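Ticket: left gripper pose drops out during two-handed table tasks
Project: Merodness collection, Sugden site
Opened by: Matvii Bilyk
Assigned to: Gareth Dawber
Status: open, waiting on re-record

Bilyk
Left pose is lost for up to 12 frames at a time in the plate and cup tasks. Right side is clean. The replay tool flags 78 episodes out of 600 in the current batch. Head view and both gripper views are present in every flagged episode, so it isn't a recording fault. Firmware is the same on both sides. I have swapped the USB hub and the left cable with no change.

Dawber
Which markers does the solver have to work with in the head view? Please attach a plate episode.

Bilyk
Attached. 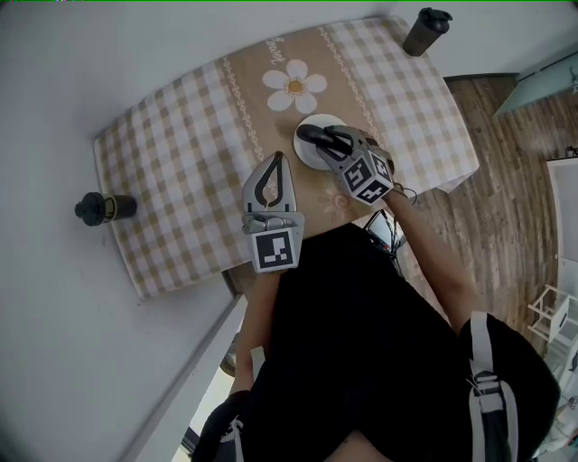 Head view, plate task. Two marker faces visible on the right gripper, one on the left.

Dawber
Thanks. With a single square on the left, any tilt past the detection limit leaves the solver with nothing, and it falls back to the inertial estimate. The right cube still has a second face to fall back on. I would expect the dropouts to follow wrist angle. Can you plot one against the other?

Bilyk
Plotted. Dropouts cluster at high wrist roll, mostly on the approach. A smaller group doesn't fit – roll is moderate and the marker should be readable. Those are all cup episodes.

Dawber
Check exposure on the cup group. Overhead lighting can wash out the white field on a flat marker. Also pull the gripper views for the same timestamps and see whether the opposite marker is detected there. If it is, we can use it as a second constraint.

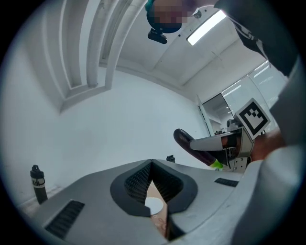 The cross-view constraint is supported in the Asumport solver but off by default. Set it on for both sides, leave the inertial weight alone, and rerun only the flagged episodes. Don't overwrite the old poses – training still reads from that folder.

Bilyk
Rerun finished. Cup group mostly recovered. High-roll group unchanged. Exposure looked normal.

Dawber
Then the high-roll group needs a cube mount on the left. Flurerley has the drawing. Exclude those episodes from the training split until they are re-recorded, and recalibrate the left offset after fitting.

Bilyk
Excluded. Mount requested.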